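How to Clean a Front Loader's Rubber Gasket (and Keep It From Smelling)

If your clean towels come out smelling like a pond, the washer itself may need a wash. I do ours one Saturday every month or so, and it's an easy job once you've got the hang of it.

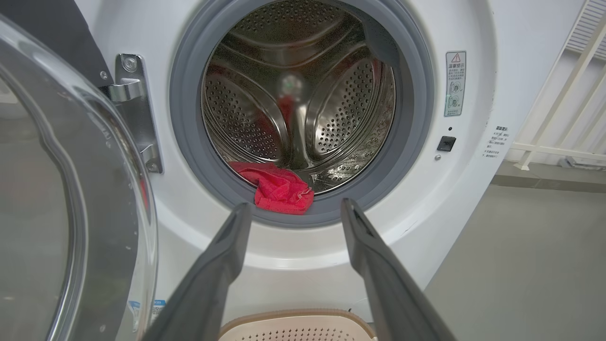 Door wide open, with a red cloth at the lip of the gasket.

Start with an empty drum. I mean truly empty — spin it by hand and feel behind the paddles, where a baby sock can cling for weeks! Then go around the rubber ring with your fingers and gently pull the fold toward you. Hair, lint, coins and that gray slime we'd all prefer not to discuss like to gather at the bottom.

Mix a little dish soap into 2 cups of warm water, dip an old cloth in it, and wring it out well. Push the cloth into the fold with one finger and work your way around from the top, rinsing as you go. The lower part of the ring always takes me the longest, so I save my patience for it. Go around again with plain water, then dry the rubber with a fresh towel.

Next, wipe the inside of the glass, especially down low where drops like to sit. Skip anything scratchy on the glass or the drum — a soft cloth is plenty.

Take your rags out and run the hottest empty cycle you have. When it's done, dry the ring one more time and leave the door open for the afternoon (keep pets and little ones out of the laundry room while you do). If you find a tear in the rubber, stop there and look up the replacement part for your model before running another load.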